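Zinia reading scheme: progress report to the Gwilliam fund
2018-09-15

Where the money has gone

The first half of the grant has been spent on time and within budget. Whether it has been well spent is harder to say, and I would ask you to read the figures below with some caution.

Since February we have run after-school reading sessions at two sites, Gruten and Skiltitz. The application promised 20 children at each. Gruten filled its places in the first fortnight. Skiltitz has never had more than 12 on the register, and on a wet afternoon it can be half that. We blamed the bus timetable at first, but the timetable changed in the spring and the numbers did not.

Books

We have bought 600 books. The supplier's leaflet says that owning books at home makes children read more. Perhaps it does. What we can report is that the books were handed out and that the football annuals went first. We did not ask whether the rest were opened, and I doubt the answers would have been worth much if we had.

Reading ages

The test scores went up at both sites. Before anyone puts this in a newsletter, please note that children's reading ages tend to go up anyway, and that we have no group outside the scheme to compare them with. The test was also the same one both times. Teachers at Gruten say they notice a difference in class - they also said so in week two, when there had been three sessions.

What we would change

Ten weeks is too short a block. We would like to move the remaining Skiltitz money into a longer run at Gruten, and keep a small weekly group going at Skiltitz for the families who do come. The parents' evening should be dropped. It cost more than a month of sessions and drew mostly parents who read with their children already.

We are not asking for more money at this stage. A revised budget will follow once you have agreed the move, or told us not to make it.
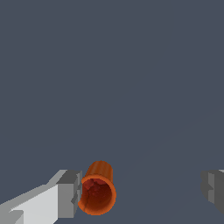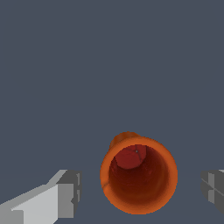
Computer-rendered pictures. Both have the orange cup-shaped object.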